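La commission de bornage

Le relevé du mois d'août portait 600 foyers sur la rive de Maeng. Le registre de l'autre rive, celui de Clurnura, en portait 5. Les deux documents décrivaient la même vallée, à la même date, et les deux gouvernements les tenaient pour exacts.

Le secrétaire de la commission les avait reçus dans la même enveloppe. Il les classa par ordre d'arrivée, ce qui le contraignit à choisir un ordre. Il plaça Maeng en premier, nota la décision au procès-verbal et reprit la lecture de l'article 40 du protocole de Trurnham.

L'article disposait que tout foyer devait être attesté par une cheminée. Les crues avaient emporté les cheminées. Le protocole ne prévoyait pas de crue. Une note de bas de page renvoyait à une annexe, dont la commission possédait seulement la page de garde.
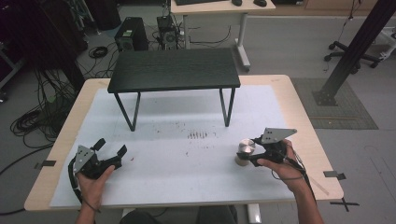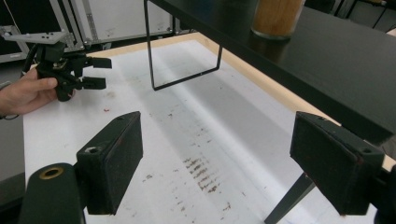 Vers seize heures, la délégation de Clurnura demanda une suspension. Elle contestait le mot « habitant » et proposait « occupant saisonnier ». La délégation de Maeng accepta « occupant » et refusa « saisonnier ». Le secrétaire inscrivit « occupant », suivi d'un blanc de la largeur d'un mot.

Sur la carte, la rivière s'appelait le Lament. Son lit s'était déplacé de presque 40 mètres vers l'est. La frontière suivait la rivière selon un traité, l'ancien lit selon l'autre. Entre les deux restait une bande de gravier où des familles avaient dressé des abris. Elles ne figuraient ni au relevé ni au registre.

Le secrétaire ouvrit une troisième colonne. Il n'avait pas reçu d'instruction pour l'intituler. Il traça le trait à la règle, data la feuille et demanda qu'on fasse entrer l'interprète.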